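Zikgate build meeting, July, 7:10 p.m.

1. Arm
Ladan Golestani reports the Dotiner arm now lifts a full cup and sets it down somewhere. Shoulder motor replaced. Spending stands at 531 dollars, and Assunta Bassi asked that it stay standing there.

2. Pump bottle task
Agreed that the arm will learn to take the pump out of a bottle and put it back. Assunta to record people doing it by hand at the bathroom sink. Ladan wants 3,000 tries. Assunta offered 10.

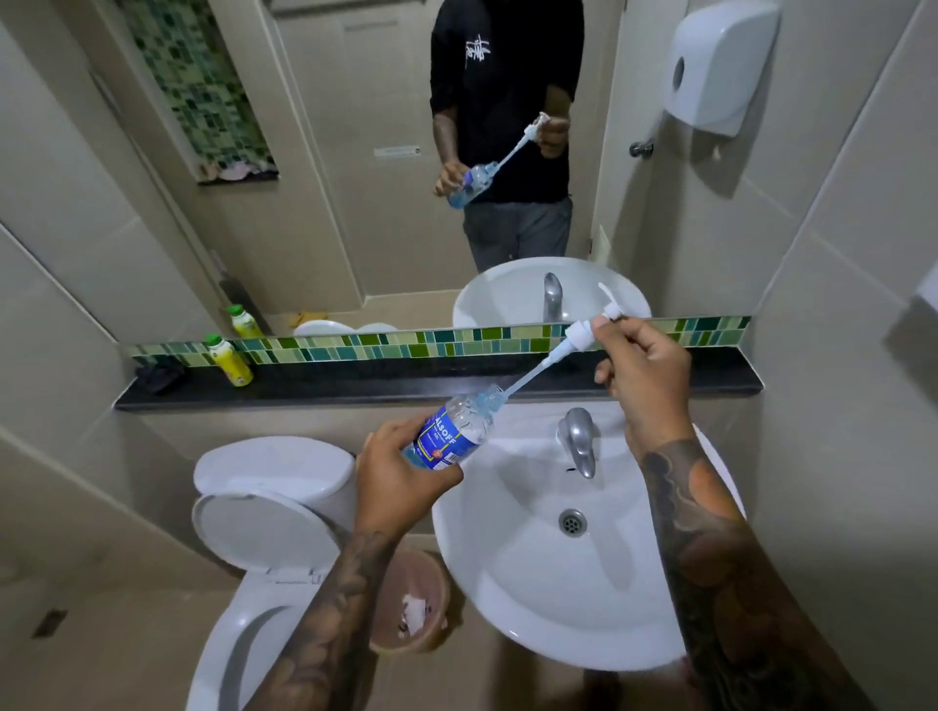 3. Shop floor
Sweeping was discussed warmly. No one was assigned.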